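Folding on the Desk: How I Keep Up With the Small Laundry

I gave up on folding clothes on the bed years ago. The bed is too low, my back complains, and anything I don't finish ends up on the floor at bedtime. So now I fold at the desk, in the back room, in short bursts, and I like it so much that I've gotten a little evangelical about it (sorry, sister-in-law).

You don't need a laundry room for this. You need a flat top at a decent height, one basket, and 15 minutes. Mine usually happen in the evening while something's in the oven.

Start with one shallow basket

The big hamper stays by the washer. What comes to the desk is one small plastic basket at a time, and it goes on the left because I'm right-handed and like to pull things across in front of me. If you're a lefty, flip it. I bought two Kestell baskets at a hardware store closing sale and they've held up fine, but any low one with a smooth rim will do. Rough rims snag knits! I lost a good sweater that way.

Low sides matter more than I expected. In a deep basket everything at the bottom gets forgotten until it's one solid wrinkle. With a shallow one, a striped cloth can be bunched up every which way and I can still grab a corner without digging.

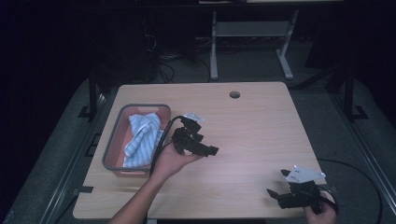 Clear the top first

I know, I know. But if there's a mug and a stack of mail on the desk, you'll fold around them and everything comes out crooked. I move the whole lot onto the chair before I bring the basket in, and then I can't sit down and get distracted either.

If your desk has a cable hole in the top, like mine does, watch the thin stuff. Socks and hankies find that hole. You can buy a cap for it, or stuff it with a twist of rag while you fold.

Use the stripes

Striped cloth is the easiest thing in the world to fold straight, because the lines are already there. Shake it out once, lay it flat, and match stripe to stripe at the edges. Smooth it with the side of your hand from the middle outward. Then fold in half, and in half again, and stop. I used to do thirds and it never fit the drawer.

For plain cloths I line up one edge with the edge of the desk and work from there. Same idea, just less pretty.

Look after the wood

Damp laundry and wood do not get along. If a load isn't all the way dry, it goes back on the rack - no exceptions, even for one dish towel. My last desk got a cloudy ring from a wet washcloth and I looked at it every day for a year.

Before folding I wipe the top with a barely damp cloth and then a dry one, going with the grain. It picks up the dust that would otherwise end up on your white things. Pale wood hides dust terribly well, so run your palm over it even if it looks clean. I've tried a wax from Cinen too, and it smelled lovely, but it needs a full day before you put fabric on it.
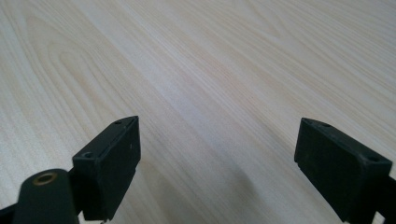 Pale wood grain up close. Wipe along the lines.

Put it away the same night

The folded pile goes straight back into the basket and the basket goes straight to the drawers. If I leave it on the desk it's still there in the morning, and by then somebody has pulled a towel out of the middle.

Next month I'm tackling fitted sheets. Send me your methods, please, because mine is mostly rolling them into a ball and shutting the closet door.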